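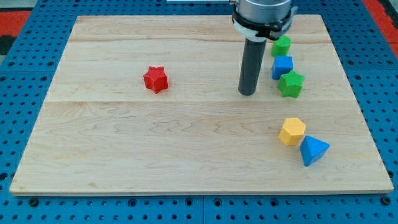

Skomiso Push Rod Tool
Order no. 1528

A fixed rod for pushing, nudging and sorting small objects on a flat surface. Fits on the wrist flange of light robot arms. No air, no cable, no moving parts.

Availability: on stock, ships from our warehouse in Billon
Warranty: 2 years
Sold as: single tool, or in set with the Yeh two-finger gripper

Description

Many people who buy their first robot arm from us take a gripper together with it, and this is a normal choice. But a good part of the work on a table does not need a grip. If the task is to bring a block from one place to another place on the same board, to separate two pieces that touch, or to turn a piece until its side is parallel with the edge, then a simple rod does it with less trouble. The arm goes down once, stays at one height, and moves in the plane.

The Skomiso Push Rod Tool is made for this kind of work. It is a dark cylindrical rod with a rounded tip, held in a light gray collar that becomes narrower toward the rod. The rounded tip is important. With a flat end, the tool touches the block with a sharp edge when the arm is not perfectly vertical, and the contact point jumps when the block turns. With the round tip and the round side, the contact changes smoothly, also when the tool is tilted a little.

We sell this tool mostly to laboratories and technical schools that try out control methods: teleoperation with a joystick, learned pushing, simple camera feedback. It is also used by some customers for pressing buttons and for closing small drawers. For these uses, please read first the section about force.

Technical data

Type: passive contact tool, rigid
Rod: cylindrical, dark gray, rounded tip
Weight with collar: 91 g
Mounting: four screws through adapter plate, screws included
Electrical connection: none
Air connection: none
Maximum permitted side force at the tip: see the drawing in the data sheet, the value depends on the adapter plate
Cleaning: dry cloth, or cloth with a little alcohol
Spare rod: available, please ask for the price

Choosing between rod, fingers and suction

We are asked this by e-mail almost every week, so we have put the answer on the page. In June my colleague Sylvain Pichon and I mounted three tools one after another on the same arm and worked with them over the same kind of surface, a flat wooden board with small colored blocks. The blocks were stars, cubes, cylinders, triangles and hexagons. The camera position stayed the same during all the work. The impressions below come from this trial, and they are valid for light solid blocks on wood. With other objects, you may come to a different opinion.

Push rod (Skomiso, this page)

Cubes and hexagons are easy. The flat side lies against the rod and the block goes straight for a good distance before it starts to turn. The cylinder is less easy than it looks, for it slides away to the side when you are not exactly behind the middle. The star surprised us. When the rod is between two points of the star, it stays there as in a small fork, and you can take the star around a curve. When the rod is against one point, the star turns and you lose it. After an hour, a person learns to look for the gap between the points. The triangle wants always to turn with its corner forward, and it is better to correct it often with small movements.

To separate blocks that stand in a close group, the rod was the best of the three tools. It needs only one free side. You come down beside the group and push the outer block away, then come back for the next one.

What the rod cannot do: lift, stack, or take a block over another block. If the block goes to the border of the board and falls from it, the rod will not bring it back, and a person has to do it.

Two-finger gripper (Yeh)

A good gripper, quiet, and the fingers close parallel. It takes cubes and cylinders with no difficulty. With the star you must choose the angle with care, otherwise one finger touches a point and the star moves away before the other finger arrives. In a close group there is often no place for the fingers to go down. Sylvain solved this by pushing the group apart with the closed gripper, and this works, but then you are using an expensive gripper as a rod, and the finger pads get marks from it.

The Yeh gripper needs its cable along the arm. On our arm, this cable limited the rotation of the last joint, and we had to plan a return movement. Please consider this if your program rotates the wrist much.

Suction cup (Gikeck)

Fast on every block with a flat top. The Gikeck cup is small enough for the top face of the cube and the hexagon. On the star it holds only if the cup sits well in the center. It needs air, a valve and a hose. If you already have air at the table, it is a fair choice. If you do not have it, the cost of the small compressor should be added to your comparison, and the noise also.

Our recommendation

For experiments in the plane, take the rod. For anything with height, take the fingers. For boxes and flat parts that must move quickly, take the suction. We do not earn more on one or the other in a way that would change this advice, and we are happy if you call and describe your task before you order.

Mounting

1. Bring the arm in the service position and switch off the drive.
2. Put the adapter plate on the flange. The pin must enter in the hole, it does not fit in another orientation.
3. Tighten the four screws crosswise.
4. Insert the rod from below in the collar until it stops, and close the clamp screw.
5. Enter the new tool length and weight in the controller.
6. Move slowly down over a sheet of paper until the paper is just held, and save this height as zero.

Please do not skip step 5. In our first test on a Monday morning we forgot it ourselves, and the arm believed that the old gripper was still there. It compensated a weight that did not exist and went up a little each time we released the brake.

For working height, we leave a small space between tip and surface - a few sheets of paper are enough. If the tip slides on the board all the time, you will get a line in the wood, and the side force readings become not useful. If it is too high, it may tip the low blocks over.

Surface and camera

The rod works on any flat surface, but the friction decides how the task feels. On smooth wood, the blocks move well and stop soon after you stop. On a table plate with holes, small pieces can catch on the border of a hole, so we lay a board on top. Fix the board to the table. If it is only laid down, it begins to travel with the time, and your calibration travels with it.

For camera work, the thin form of the rod is an advantage. From a camera that looks from the front and above, it hides very little of the board. The fingers of a gripper, with the body above them, hide more, mostly just in the moment when you want to see the contact. The metal parts of the wrist can give reflections. If your detection software is disturbed by them, change the light first, and only after this cover the parts.

Force

The rod is rigid. It has no spring inside. If the arm drives it into a wall or into the table, something else must give way, and this is either your arm or your table. Set the force limit of the controller low. Light blocks need nearly nothing to move, and a low limit costs you no speed.

Customers who want to press buttons should order the version with spring collar. It is longer, and a little softer to the side, so for exact pushing we prefer the rigid one.

Wear

We let one rod push a block back and forth for 500 hours, with pauses only for changing the block. The tip had lost its mat finish on one side, and the diameter was still inside the tolerance of the drawing. The clamp screw had to be tightened once. We advise to check this screw each month if the tool is in daily use.

Included in delivery

Rod
Collar with clamp screw
Adapter plate (please name your arm when ordering)
Four flange screws and hex key
Printed mounting sheet in English and French

Not included: arm, controller, board, blocks, camera.

Returns and loan

An unused tool can be sent back in its original box. For schools and laboratories, we have a loan set with the rod, the Yeh gripper and the Gikeck cup together in one case, so you can repeat the comparison on your own arm. The loan is free, you pay only the shipping in both directions. The case is often reserved, therefore please write early, and tell us the arm model and the flange type in the same message.

Technical contact: Sylvain Pichon, Skomiso, Billon. By phone in the morning, by e-mail the whole day.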